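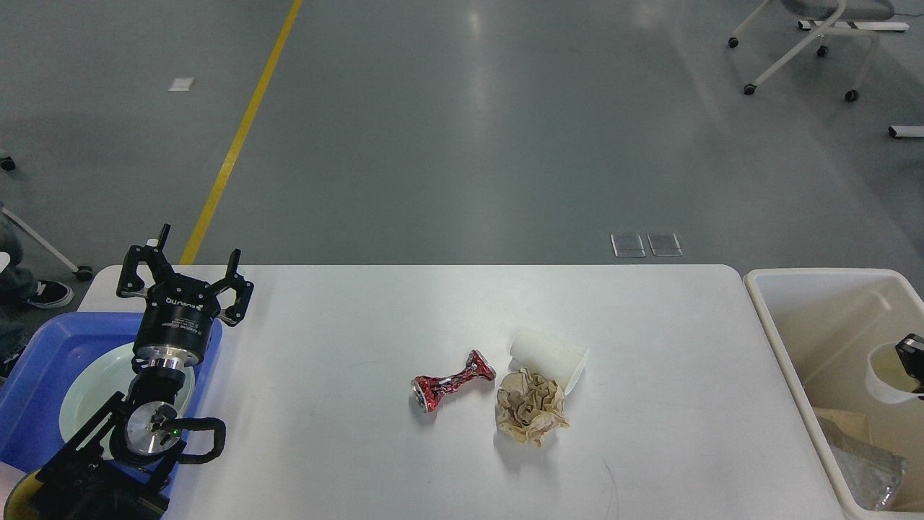
Zarkulau Questions Value of Draft Rules for Sorting Robots

CURNOLSKA – Test house Zarkulau said in September that it will not sign the Jivport code for tabletop sorting robots as it now stands.

The code asks for 60 supervised runs before a robot may work near people. Zarkulau says that number sounds strict and proves little. Makers pick the trash themselves, and the draft doesn't say how crushed a can may be.

"A robot that can pick up a new paper cup has passed. Fine. I want to see it try a flattened one next to a wad of paper, with someone walking by," said Brock Chan, who leads testing at Zarkulau. "The draft gives that 2 lines. It gives the label on the base a full page."

Zarkulau wants outside labs to choose the items, and it wants failed grasps published – all of them, with the stop times. It has sent its own log of 519 grasps to Jivport and has had no reply.

The full comments are available on request from the Zarkulau press desk.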